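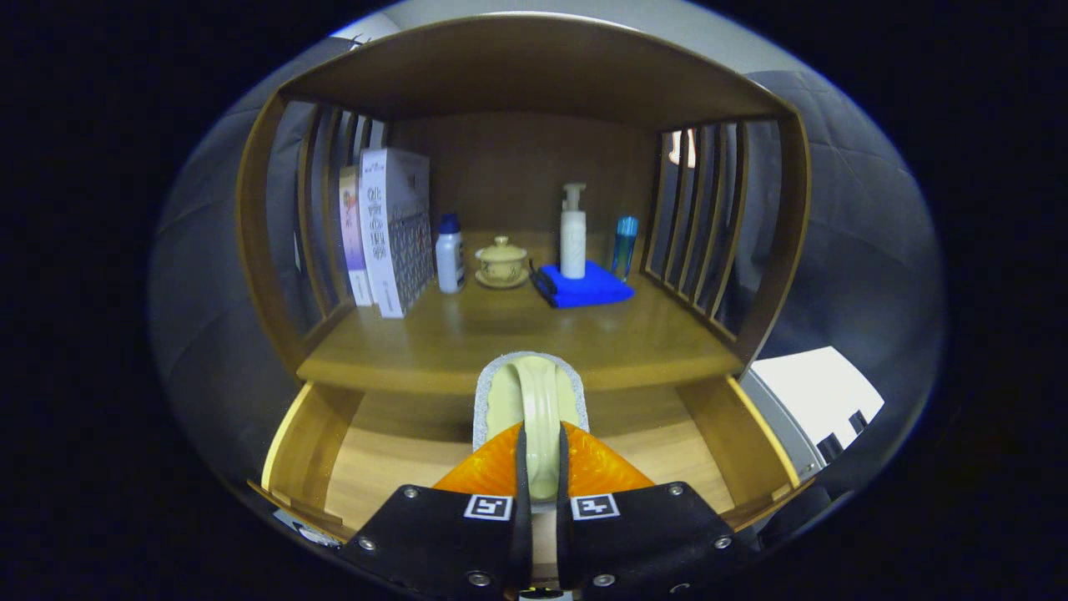

Okoth

Home | Reports | Fairs and Open Days | Archive | Contact

I went to the Noretik open day in Tetthorpe on 20 April 2019 with low expectations and a thermos. Noretik makes small wooden furniture, mostly shelf cabinets and side tables, and once a year they let the public walk through the workshop and then, by a route you can't avoid, the showroom. Entry was 5 dollars, taken off your bill if you bought something. I did not get mine back.

The workshop half was shorter than the flyer promised. Two saws, a sanding room seen through a window, and a long bench where a man was fitting slats into side frames. He was good at it and I could have watched for an hour, but the group was moved along after a few minutes so the next one could come in. I asked our guide what wood the cabinets were made of and got "solid wood." I asked which wood and got "a warm one." I wrote that down.

The showroom is where they want you, and it's laid out as a run of little home corners. The piece I spent the most time on was the small slatted cabinet they call the Pultum. It's a handsome thing, I'll give them that. Honey-brown, flat top, a proper back in the same wood, and slats down both sides so it doesn't feel like a crate. The front edge of the upper shelf is rounded over, and I ran my thumb along it from one end to the other without finding a rough spot. Compare that with the pine unit in my hallway, which has been catching sweaters since the day I built it.

Now the complaints. The floor of the lower compartment is a lighter wood than everything else. I was told this is "for contrast." Maybe so. It looked to me like the good boards went where the eye lands first, and once I'd noticed it I couldn't stop looking at it. Slats also mean dust, and anybody who has owned a slatted anything knows how you'll be spending your evenings. The brochure says "easy care" and leaves it there.

I was also not convinced by the dressing. Somebody had set out the upper shelf as if a real person kept their things on it: a couple of upright boxes at the left end, one with dark blue Chinese-style characters down the front, then a small white bottle, then a pale yellow tea cup with a lid and its own saucer. Fine so far. I'd like that cup. But right beside it was a folded blue cloth with a pump bottle standing on it, and a slim blue bottle past that. So is this a tea shelf or a washstand? I put this to the guide, who said the Pultum was "flexible." Any shelf is flexible if you don't mind what's next to your tea.

To be fair, the dressing did answer one question the catalog doesn't, which is how much the thing holds. The upper shelf took all of that in a single row, and the taller box and the pump bottle stood up without trouble. I had pictured something stingier. If you have a shelf's worth of clutter and want it off the counter, it would do the job. Whether it would do the job for 488 dollars is another matter - that's what was on the tag, and the tag did not include delivery.

I tried to find out how much weight the upper shelf will carry. The guide didn't know. The woman at the desk didn't know either, but she took my email and said someone from the workshop would write. That was in April and I'm still waiting. What she could tell me was that they had sold 3306 of them, a number also printed on the brochure, the bags and a banner over the door. It tells me plenty of people liked the look of it. It doesn't tell me how many had a sagging shelf two winters later.

Practical notes, in case you go. Parking is behind the building and fills up early. The coffee is free and tastes it. There is a bin of seconds near the exit, mostly trays and drawer fronts with small knots or scratches, and those were the best value in the place by a wide margin. I bought a tray for 2 dollars (cash only, hence no credit for my entry fee, a rule I learned at the register).

They do a smaller open day in October, workshop only, with no showroom. If they really do let you stand at the bench that time, I'd go back for that. I'd bring a tape measure, and I'd ask about the weight again.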